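Chapter 3
Demonstration Without the Robot: Hand-Held Grippers and the Data They Produce

Learning objectives

After completing this chapter, the student should be able to describe the parts of a hand-held gripper and state what each part contributes to a recorded demonstration; explain how a printed marker is used to find the position of a tool; judge whether a recording is fit for training; and plan a small collection in a furnished room.

3.1 Introduction

Chapter 2 dealt with teleoperation, in which a person drives a robot from a distance and the robot's own sensors keep the record. Teleoperation gives data that match the robot exactly, but it ties every hour of recording to an hour of robot time. A laboratory with one arm can record one task at a time, in one room, at the pace the arm permits.

A second family of methods removes the arm from the work. The operator carries a gripper in each hand, performs the task directly, and records what the grippers do. The arm appears only later, when a trained policy is tested. The methods in this family differ in their sensors and in the way they recover motion, but they share one assumption: if the camera on the tool sees nearly the same thing in a person's hand as it does on a robot's wrist, a policy trained on the first can be used on the second.

The chapter follows one collection, the Drindano household set, from setup to training. The set was recorded with paired hand-held grippers in furnished rooms and holds 3,732 recorded episodes, of which 3,059 passed review. The remaining episodes are kept in a separate archive and are used in the exercises at the end of Section 3.6.

3.2 The Instrument

A hand-held gripper has a handle, a trigger, a pair of fingers, and a camera fixed so that the fingers stay in view. Pressing the trigger moves the fingers. The camera usually carries a very wide lens, which bends straight lines near the border of the picture but keeps both the fingertips and much of the room in view. The wide view matters for two reasons. It shows the policy where the tool is in relation to the object, and it gives the motion-tracking software enough fixed features, such as window columns, ceiling lights and cabinet edges, to work out how the tool has moved.

In two-handed work each camera will often see the other gripper as well. This is useful when the tools carry printed markers, as the position of one tool relative to the other can then be computed from a single picture.
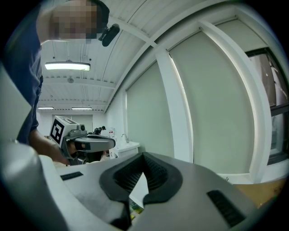
Why is a printed marker placed on the gripper when the camera can already track its own motion?

Tracking from a moving camera builds up small errors over time, and two cameras tracked separately do not share a common starting point. A marker of known size gives a direct measurement of one tool from another camera, which corrects the first problem and supplies what is missing in the second.

The marker is a square pattern of black and white blocks inside a black border. Software finds the border, reads the blocks to learn which marker it is looking at, and uses the four corners to compute distance and angle. A flat marker fails when it is turned away from the camera. Mounting patterns on the faces of a cube reduces the number of poses in which no pattern can be read, and where two faces are visible together the estimate of angle is more stable than with one.

Three conditions make markers hard to read: strong light falling across the pattern, fast motion, and a hand or sleeve covering a corner. The operator can control all of them to some degree. Blinds may be lowered, wrists may be kept clear of the cube, and the speed of the task may be set during practice before any recording is kept.

3.3 Views from the Head

The cameras on the tools see the contact between finger and object well. They see the plan of the task poorly. When both grippers are close to the floor, neither may show the place to which an object must be carried. Many collections therefore add a camera at the operator's head, pointed toward the hands.

The head view has its own weakness. It moves whenever the operator looks away, and a robot may have no camera at the same height. In the Drindano set the head view is treated as an aid to labeling and alignment, and the baseline policy described in Section 3.7 does not take it as input. Students should keep this distinction in mind when comparing results, as published work often mixes the two uses without saying so.

3.4 Choosing and Preparing the Room

A policy trained in one tidy laboratory will tend to learn the laboratory. The background, the color of the table and the direction of the light all become part of what it expects. For this reason the household set was recorded in spaces with fixtures, storage and ordinary clutter, and the protocol written for it, known as the Prellska protocol, directs that objects outside the task be left in place unless they create a hazard.

The same protocol treats floor-level tasks as a separate group. In these tasks the operator works with the arms extended downward, and the head camera looks almost straight down on the tools, the legs and the floor.
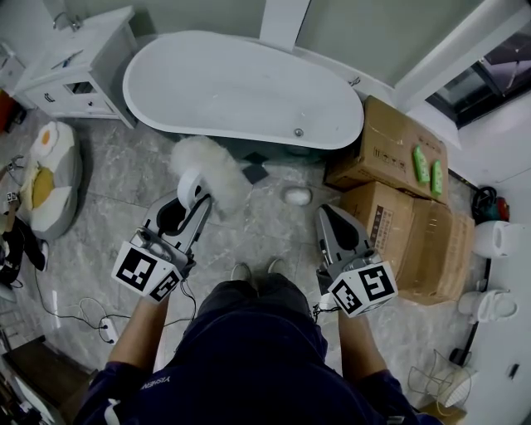
Floor-level work places greater demands on the operator than table work does. The back tires sooner, cables are more easily stepped on, and the distance between fingertip and surface is harder to judge from standing height. The protocol limits these sessions to short blocks and calls for a rest between them. It also requires that the path of every cable be checked before each block, both for safety and because a pull on a cable shows up in the record as a motion that no task requires.

Soft objects deserve particular attention. A rigid object keeps its shape when the fingers close, so a good grasp can be defined by position alone. Cloth and artificial fur fold, slide and spring back. Two demonstrations with the same start and the same finger motion may end differently. A collection that includes soft objects needs more repetitions for each task, and its reviewers need a written rule for what counts as success.

3.5 Running a Session

Each session in the Prellska protocol has the same order. The clocks of all cameras are matched. Each gripper is opened and closed fully so that the range of the fingers is recorded. The two tools are then held facing one another until the markers have been read from both sides. Only then does the operator begin the first episode.

An episode starts with both grippers still and ends with both grippers still. The pauses make it possible to cut a long recording into episodes without guessing, and they give the tracking software a period in which the correct answer, no motion, is already known. Operators new to the work commonly shorten the closing pause. It should be rehearsed until it becomes routine.

The operator should use only motions that the intended robot can make. Turning the wrist past the limit of the arm, or pushing an object with the knee, produces an episode that completes the task and teaches nothing that can be carried out later. Such episodes are marked during review and removed from the training portion.

3.6 Review and Rejection

Review is carried out in two passes. The first is automatic and checks that all streams are present, that their clocks agree, and that the recovered path contains no sudden jumps. The second is made by a person, who watches the episode and records whether the task was completed according to the written rule.

In the household set, reviewers were trained on 100 sample episodes before their decisions were accepted. Disagreements were settled by a second reading and the reasons were written down. The Adeyemi review sheet, reproduced in the appendix to this chapter, lists the grounds for rejection in the order in which they should be considered.

3.7 From Recording to Policy

Once reviewed, each episode is converted into pairs of observation and action. The observation is the picture from each gripper camera together with the present opening of the fingers. The action is the next short stretch of motion, written relative to the present position of the tool. Relative actions allow the same record to be used on arms mounted at different heights, provided that the arm can reach the whole path.

The Usevley baseline, to which later chapters refer, is trained in this manner. Its main design choices are set out below, beginning with the treatment of delay. A person holding a gripper sees and acts almost at once, whereas a robot must wait for its camera, its computer and its motors in turn. Unless this delay is measured and allowed for, the policy will act on a position that the arm has already left.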